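Is refurbished storage worth it for a home backup box?
Jun 15, 2021
Posted by hormont_attic

I've got 2 old desktops and a pile of family video to back up. Duvis is selling used 3.5-inch drives at $60 each with a 2 year warranty. Their page says every one is "fully tested." Tested how? I'm not convinced, but new ones cost more than I want to spend.

platterhead78 wrote:
I bought two in April and both are fine. You're overthinking it.

drekley_dan wrote:
Two drives over two months proves nothing. "Fully tested" could mean somebody plugged it in and it spun. Ask for the power-on hours, and if they won't tell you, walk away.

graybox wrote:
Hours can be reset, so I wouldn't trust those either. Run your own full surface scan before you copy anything over.

Also think about how you'll mount them. Carriers vary a lot and the cheap ones don't always fit.

Drive in a blue carrier, the open desktop, and a 3.5-inch drive in its bay: 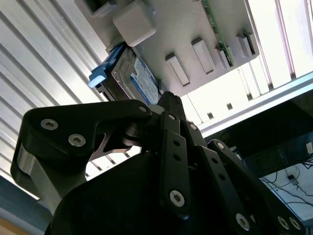
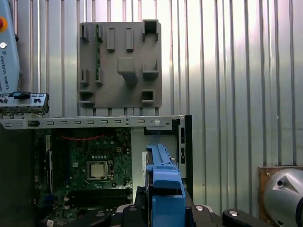
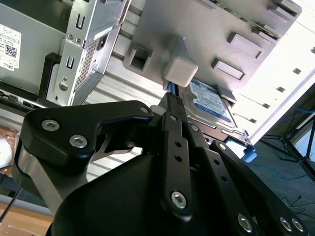 platterhead78 wrote:
A full scan on a big drive takes forever — who has the time?

graybox wrote:
You start it and go to bed. If it dies during the scan, you send it back and you've lost nothing but a night.

drekley_dan wrote:
Sending it back is the part I'd worry about. I had a warranty claim with Cha for a dead drive and they wanted me to pay the shipping both ways. Read the Duvis terms first.

hormont_attic wrote:
Just read them. Return shipping is on me, and "cosmetic or software faults" aren't covered, whatever a software fault is on a bare drive. I have 2000 clips on this thing. I'm leaning toward one new drive and one used.

platterhead78 wrote:
Fine, but you'll be paying double for the same thing.

graybox wrote:
One new, one used is what I'd do. Keep one of them at somebody else's house.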